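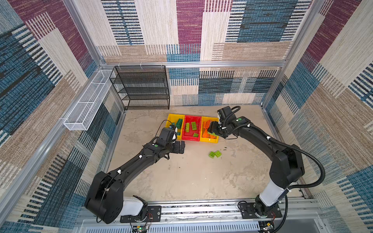

*Toy bricks in yellow and red bins.*

I've had the first Gramuvstead record on repeat since September, so when Rhys Trevaskis picked up the phone I had to tell him right away that my kids know every word of "Maihi." He laughed so loud I had to turn my speaker down!

"That one's for the kids anyway," he said. "My daughter was 2 when I wrote it. She kept yelling this word at the dog, and I put a bass line under it."

If you only know Rhys from his days singing backup in Zado, this solo stuff may throw you a little. It's slow and sweet, and there's a whole lot of organ on it. I asked if he misses the big group – the matching jackets, the dance steps, all of that.

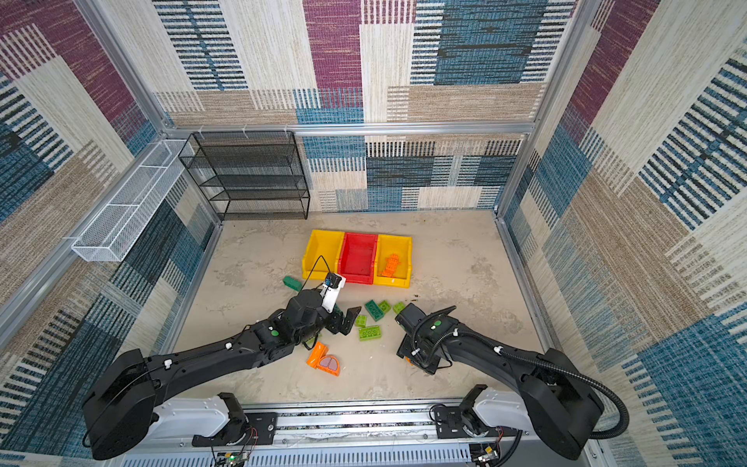 "I miss the bus," he told me. "We had 3 of us who could cook, and one hot plate. I don't miss the jackets. Mine never fit."

He's not mad at anybody, and he still talks to the old lead singer most weeks (they mainly argue about basketball). But he did get tired of waiting for his turn at the mic. He pressed 200 copies of the first record with his own money and sold them out of his trunk, and now he's playing Jokholm, a room that holds almost 700 people.

"I threw up before the first show there," he said. "Then I walked out and saw my old music teacher in the front row, so I had to act right."
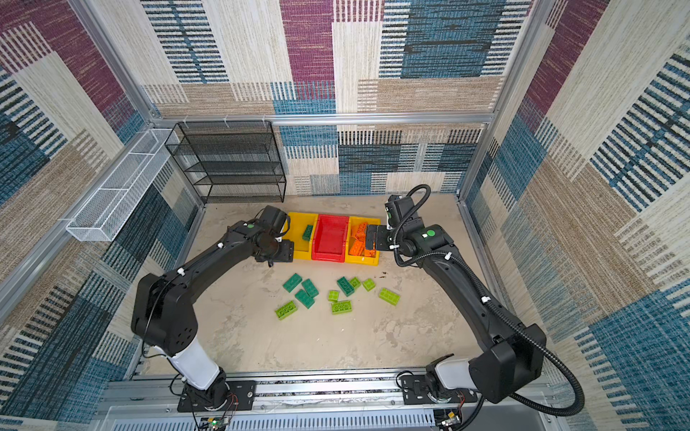

I wanted to know about the next album, of course, and he got cagey on me. There are songs, he said, and one of them is a duet, and no, he wouldn't say with who. I guessed four names and got four nos.

"Keep guessing," he said, and then he had to go pick up his daughter from school.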